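The Laundry Problem
Three grippers, one pile of fabric, and a tester with no patience for brochures 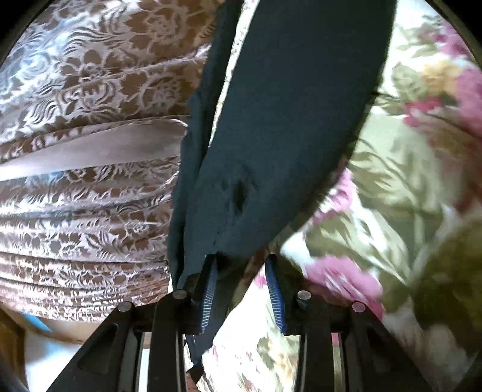 Unnur Stougaard keeps her scores in pencil, on the grounds that she changes her mind. By the time I arrived at the Skalline workshop, a little after nine on an October morning, she had already rubbed out half a page. The gripper at fault was the Wamex, which had started the week as her favorite and was now being referred to as "that thing."

Her job is to find out which of three grippers Skalline should bolt to its sorting arm. The arm is meant to pull used textiles off a heap and pass them on, one at a time. Makers of grippers love to show their products picking up eggs. An egg, Stougaard points out, has the good manners to stay the same shape while you reach for it. A curtain does not.

So before anything goes near the arm, she tries each set of fingers by hand. The hand-held version has the same fingers and the same camera view, with Stougaard supplying the wrist. It saves weeks of programming and lets her swear at the hardware directly.

The rule is simple enough. Pick one cloth out of the pile, lift it clear, hold it, let go on purpose. Letting go by accident is a fail. So is bringing up the neighbors. Each gripper gets 200 picks by hand, and the ones that survive get another 200 on the arm.

The pile itself is a museum of other people's living rooms. There is a satiny damask in white and taupe, very grand, which slides out of almost anything. There is a floral print with big pink roses. And there is a dark teal strip with a small hole or worn spot in it that has become the house standard, mostly because it behaves. The blue ridged pads bite into its slightly fuzzy surface and hang on. Stougaard calls it the warm-up act and doesn't let anybody quote its scores.

The damask is where reputations go to die. The Wamex can pinch a pleat well enough, but if the fingertips close a hair too high they get air, and if they close too low they get two layers and the roses as well. The Videck has softer tips and takes its time. On slippery cloth it wins easily. On a heavy hem it folds up like a man asked to help move a piano.

Then there is the Þórarinsdóttir, named for the engineer who designed it and abbreviated by everyone at Skalline to "Thora." It is the ugliest of the three and has the best camera placement, tucked far enough back that you can see both fingertips and what is between them. Stougaard thinks this matters more than the pads. Most of the misses she has logged were misses you could see coming, provided you could see.

I was given a turn. My first four picks produced nothing, nothing, a corner of damask that left again at once, and my own sleeve. She wrote all of them down.

The catalog prices don't help her decide. One of the grippers lists at 3,000 dollars, and its maker promises a pad life that Stougaard reads aloud in the voice other people save for horoscopes. She has her own figure. The first set of pads she tested began to lose its ridges at pick 324, in the middle of a bath towel.

By four in the afternoon the Videck was ahead on points, Thora was ahead in her affections, and the Wamex had been forgiven enough to be allowed another go at the roses. It got them on the second try. She reached for the eraser.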